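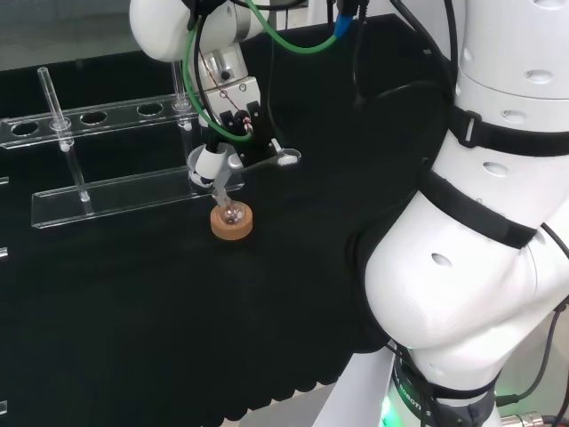 Tavton District Extends Science Supply Grants to Four More Schools

The Tavton School District will extend its science supply grants to four more schools beginning in March, the district office announced Thursday.

Each school will receive $2,000 for basic laboratory glassware, safety goggles and storage cabinets. The grants were first offered last year to schools in the Brernance area, where 251 students enrolled in chemistry courses for the first time.
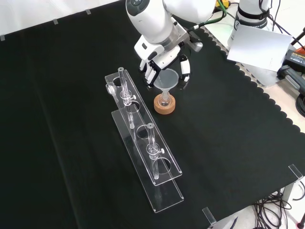 A plastic funnel held above a cloth-covered table.

"Teachers in these buildings have been sharing one set of equipment between classrooms," said Superintendent Ingeborg Brunner. "The board considered it a priority to correct that before the next enrollment period."

Principals must submit an itemized order to the purchasing office, which will review requests in the order received. Items already covered under a building's regular budget are not eligible.
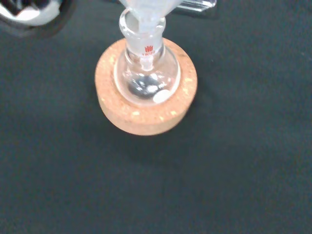
The district will also pay for a one-day safety course for 54 teachers and classroom aides. Rehema Ogola, the district's science coordinator, will lead the course at Zamulgate Middle School. Staff who completed the training last year are not required to attend again.

Order forms are available from the purchasing office until 4 p.m. on school days.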